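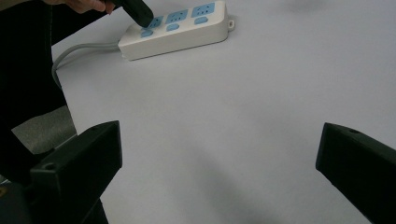 Questions I get asked about working from home in a rented flat

I'm Rosimeire Aguiar and I've been doing translation work from my own flat since April. People keep writing in with the same handful of questions, so I've put my answers on one page. Last updated June 20, 2020.

Where do you put a desk if there's no spare room?

Mine is in the bedroom, side on to the window. I tried the kitchen first and hated it (crumbs in everything, and the fridge hums when I'm on calls!). If you can manage a spot where you don't see the bed while you're working, go for that.

What did you spend?

My budget was £720 and I used nearly all of it. The chair took the biggest bite, then the desk, and what was left went on a lamp and a second-hand monitor. I'd buy the chair first again, no question. The lamp could have waited until winter.

Do I need to tell my landlord?

I did, by email, and got a one-line reply saying fine. It was only me and a laptop, with no customers coming to the door. Have a read of your tenancy agreement before you write, as some of them have a line about running a business from the property.
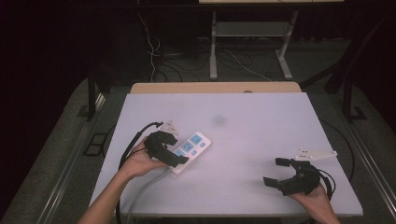
How do you stop work running into the evening?

I shut the laptop at half five and put it in a drawer. Then I go out, even if it's only to post a letter or walk round the block. My friend Conceição Carrilho changes her shoes, which I laughed at until I tried it, and now I do that as well.

Is the broadband good enough for video calls?

Mostly, yes. It drops for up to two minutes now and then, usually when I'm the one talking, so I keep my phone ready to use as a hotspot. Moving the router out from behind the telly helped a lot.

Don't you get lonely?

Sometimes! I ring somebody at lunch most days, and I've got the radio on all morning. The first few weeks were the worst and then I found my feet.

Can I ask you something that isn't here?

Please do, the contact form is at the bottom of the site. I answer in the evenings, though I'm slow when I've got a big job on.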